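Cords, Chargers and Outlets

Wipe cords with a barely damp cloth twice a year, unplugged, and let them dry before they go back in the wall. Dish soap takes off kitchen grease. Don't use bleach on the rubber.

Coil extension cords in loose loops and tie them with a strip of old T-shirt. Wrapping a cord tight around your elbow puts a twist in it that never comes out.

Label both ends of anything that goes behind the TV. Masking tape and a pencil work fine — ink fades on the warm side.

If an outlet feels loose when you plug in a lamp, have it replaced. Bending the prongs is not a repair.

Cords fray first where they meet the plug. Pull on the plug itself, never the cord, and throw out any that show bare wire.

Keep one charger in the kitchen and leave it there. A colored one, teal or orange, is easier to find in the drawer and harder for guests to pack by mistake.

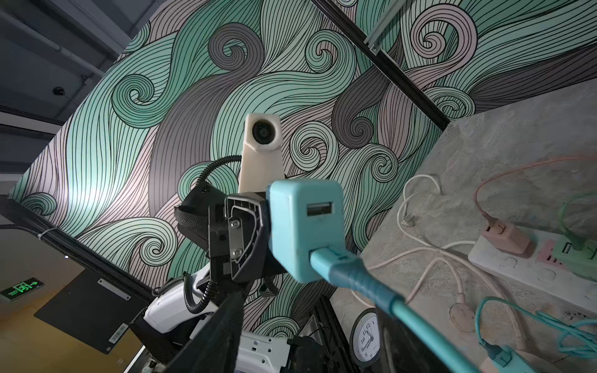 Batteries

Store them in a dry drawer, away from coins and keys. Tape the ends of 9-volts.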